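Kitchen and Workshop Tips from the Student Table: Setting Up a Robot to Clear the Dishes

I coach a student team in Cirnambridge, and before that I ran a kitchen for a long time, so I came to the table-clearing project with low expectations. I still have most of them. A person can clear two bowls and a cup without thinking. Our project, which the students named Trorkavum after a lunch argument I missed, spent from the start of the school year until March on the same chore.

What I can offer is the list of things that helped. Some of it applies to any workbench, and a few bits apply to any kitchen. If your club has been told that a robot will be unloading the dishwasher by spring, please read the part about bowls first.

Pick the table before you pick the task

Everyone wants to start with code. Start with the table. Push down on each corner with your palm. If one corner gives, fix it now, because a hand that comes down a little hard will find that corner for you.

A folding table is fine. Open it all the way and lock the legs. Note where the legs cross underneath and keep your cables out of that spot. Ours got pinched twice before Viorica Babić, who was in charge of wiring, started checking under the table before every run. She made it the first line of the checklist and it has stayed there.

A busy pattern on the tabletop looks nice and makes life harder. Veins and streaks can look like edges to software that is hunting for edges. You can cover the top with a plain cloth, but then the cloth slides and you have two problems. We left the pattern showing and put up with the extra work. I'm not convinced that was the right call.

Bowls

Shiny bowls are the worst thing you can choose, and every team chooses them. They don't break, they're cheap, and they stack. They also reflect the ceiling, the hand and whatever else is in the room, so the camera is often looking at a picture of something else.

Go for the rim. One finger inside, one outside, and close slowly. A rolled rim gives the fingers something to sit against. A straight-sided bowl with a thin lip is much less forgiving, and I would leave those in the cupboard until the team has some wins behind it.

Once the bowl is up, watch the tilt. A bowl held by one side wants to hang. For an empty bowl that's no trouble. For soup it's a mop. When a video shows a robot picking up a bowl, look to see if there was anything in it.

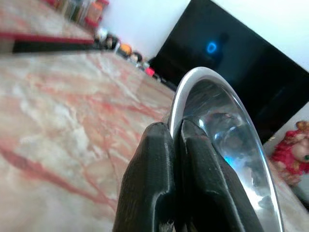
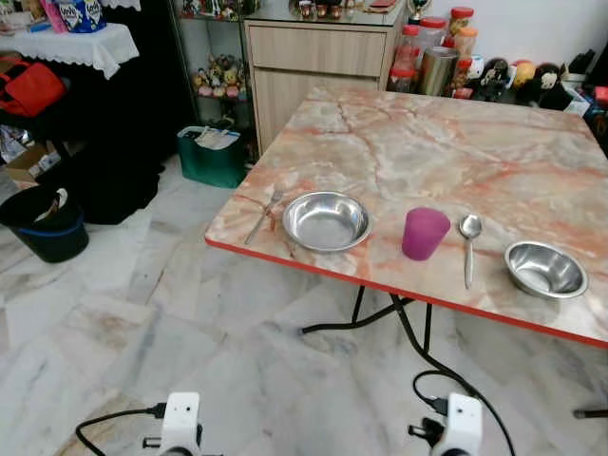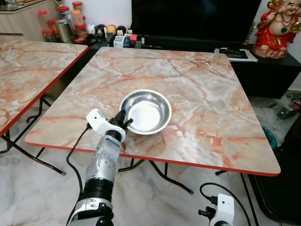
Plain stainless bowls, marble-look tabletops.

Flatware is a different job

A fork lying flat gives you almost nothing to hold. People get around this by sliding a fingernail under the handle or dragging the fork to the table edge, and we do it so often that we forget it's a trick. Robot fingers with blunt tips need the trick spelled out.

Two things made a difference for us. First, lay the handle toward the near edge so there's a short reach to it. Second, do spoons before forks. The bowl end of a spoon props it up a little, and a little is plenty. Forks can wait.

Plastic cups are somewhere in between. They're light, so a clumsy touch knocks them over, and a firm squeeze bends them. See-through ones are harder again for the camera. If you have a choice, use a solid color and add the clear ones later.

Write down the misses

Špela Milošević kept our log, and she was stricter than I would have been. A run counted only if the whole chore got done and no one touched anything. If a student nudged a cup back into place, it was a miss. Nudges are how a team talks itself into thinking the thing works.

By her rules we had 300 logged runs on the bowl alone before we went to the Buldale meet. Another team there told us they had done 1,000. I asked how many were clean and didn't get a number.

If you only take one tip from this page, keep a log with a column for "helped." It works for sourdough too.

Cables, tape and small stuff

Leave slack at every joint, then move the arm through its full reach by hand, with the power off, and see where the cable goes tight. Do it again after anyone has changed a connector.

Painter's tape on the table for start positions. Masking tape leaves gum behind, and dish soap won't shift it. Cooking oil will, on a hard top, if you give it ten minutes and wipe with a dry rag.

Wipe fingerprints off the bowls between sessions. Smudges change the reflections, and then you're comparing Monday's mess with a clean one and blaming the software.

Keep a dish towel on the bench. Also a stop button that a student can reach without leaning over the arm. Try it at the start of every session.

What it cost, and would I do it again

We had a Radulović parts grant for the small hardware and spent $100 of our own on bowls, tape, cups and replacement cable. The students learned a lot about patience and a fair amount about wiring. Two of them now stack bowls at home without being asked, according to their parents, although I haven't seen a log.

We're entering again. The plan for next season is a full place setting with a knife, which I voted against.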